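Progress Report: Equipment Planning for the Door and Corridor Tasks
To: Marthinus Msimang
From: Szu-yu Tsai
10/07/2025 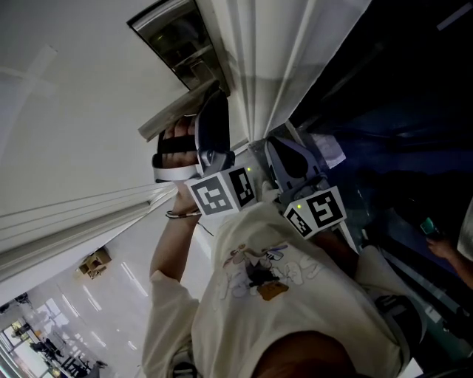 Summary
The hand-held gripper pairs are earning their keep. We have spent less than planned on hardware and more than planned on everything that attaches hardware to other hardware. I would like approval to buy two more pairs from Bretano and to push the arm purchase to November. The longer version follows, for those who signed the first check and are wondering about the second.

Where the work stands
We have 657 usable demonstrations against a target of 600 for this period. Before anyone gets excited, a large share of those are lever door handles. Lever handles turn out well represented in our building and round knobs do not, so the surplus is in the category that needed it least. Drawers and cabinet latches are behind, and the next stretch is scheduled to fix that.

The routine itself has settled down. The operator wears the straps, holds one gripper in each hand, and works the door with a marker cube on each gripper for tracking. New operators get one morning of practice and are recording by the afternoon. That is a better training record than we have with the expense software.

What we bought
Gripper pairs, from Bretano: 3 pairs, delivered on time. One has since been retired to the parts drawer, where it has been more generous than it ever was in service.
Marker cubes: printed in house. The first batch was glossy and the tracking disliked it under the corridor lights. The second batch is matte.
Cables: budgeted as a single line, "cables," by me, in a hopeful mood. We are now on our third order. Every wrist movement pulls on one, and the connectors give out before anything else does. I have made this its own category in the revised budget.
Straps: replaced once. The originals suited one hand size, which none of our operators had.

What we did not buy
The Prallitz arm. The quote is good for 21 more days and the sales office has reminded me of this with some devotion. My concern is the mounting base, quoted separately, and the service plan, quoted separately from that. By the time everything needed to switch it on is in the basket, we are outside the line you approved.

Zestoven offered a lease with an option to buy. The monthly figure looks friendly until you read the page on insurance. I have asked for a revised version without the mandatory on-site training, which we would be paying for twice, once in money and once in lost recording time.

Mykhailiuk came in with a refurbished unit, and it is the one I currently favor. The payload is lower, but a door handle is a light opponent. Delivery is quoted at 11 weeks, so an order placed in November would still arrive before the evaluation phase needs it.

Problems and delays
Recording in working corridors means sharing them. People need to get through doors, and they have so far declined to do it on our schedule. We lost several sessions to meetings letting out and one to a furniture delivery. I am not asking for money to fix this. A freestanding practice door was priced and came back higher than a real door with a building around it ought to, so I have shelved it.

Battery life is the other drag. Operators tire after the grippers do, but only just, and charging breaks currently set the pace of the day. Two extra pairs would let us rotate and keep going, which is most of the argument for buying them.

Requests
1. Approve two additional gripper pairs from the existing equipment line.
2. Approve a separate line for cables and connectors, funded from the unspent mounting hardware allowance.
3. Hold the arm funds until November – I will send a side-by-side of Mykhailiuk and Zestoven once the revised lease arrives.
4. Let the Prallitz quote lapse. I will tell them myself.

Next period
Drawers, cabinet latches, and as many round knobs as we can find. Facilities is sending over a list of the ones left on the lower floors.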